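Staff Forum > Workplace Change > Automation of the handling cell

Niilo_Lahtinen
Colleagues in the handling section at Favach have asked how the Drirklow cell will alter their duties from December. The first 16 posts concerned will be redefined as cell attendant. Attendants will prepare tasks in simulation before any task is released to the floor, and will sign for each release. 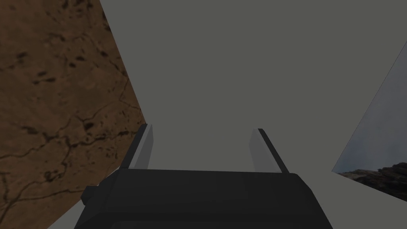
Gripper open, nothing held. Drirklow simulation.

Pay grades are unchanged. The training allowance is 22 hours per person, taken within paid time. Section heads have been asked not to schedule it across breaks.

bench_four
I wish to record a disagreement. Preparing a task at a screen is a different occupation from handling goods, and several of us chose the latter. The notice speaks of redefined posts as though only the title were affected. 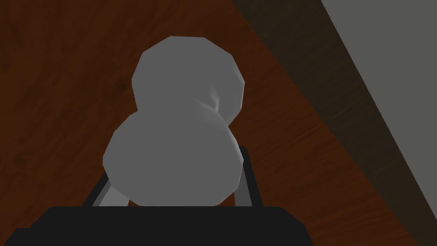 My further concern is responsibility. If an attendant signs a release and the arm later damages stock, the present wording places the fault with the attendant. The Ruotsalainen site settled this in writing before its cell opened, and we should do the same.

Niilo_Lahtinen
The point on liability is accepted and will be put to the site manager. On the first point I would say that attendants will still spend part of every shift on the floor - the share is to be agreed by section.
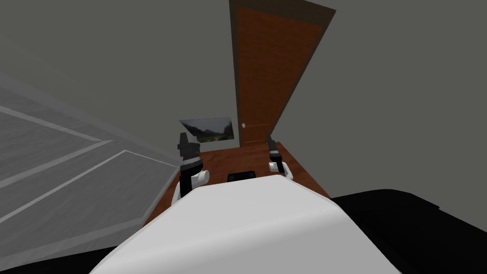
Teemu Valtonen
Agreed by whom? At Flerkero the share was left to section heads, and within a season the older staff were at the screens all day. I support the cell, as it has spared my back a good deal, but a minimum should be written down.

packing_rep
I second the request for a minimum. I would also ask that the 22 hours be reviewed, given that 200 practice runs are expected of each attendant before the first signature.
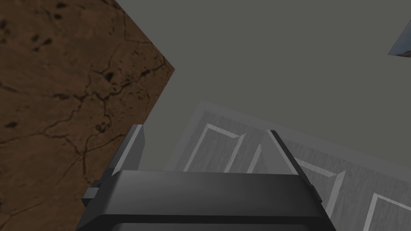

Training ought to cover judgement as well as the controls. New attendants tend to watch the fingers alone and overlook what surrounds them. With the fingers standing open over a panel divided into rimmed compartments, an attendant should be able to say which compartment is intended and whether the rims leave enough clearance. People from packing have that eye already, and the notice gives them no credit for it.

bench_four
On that we agree. Credit for floor experience should be added to the list.

Niilo_Lahtinen
Noted. Please send any further wording to me by 16:00 tomorrow.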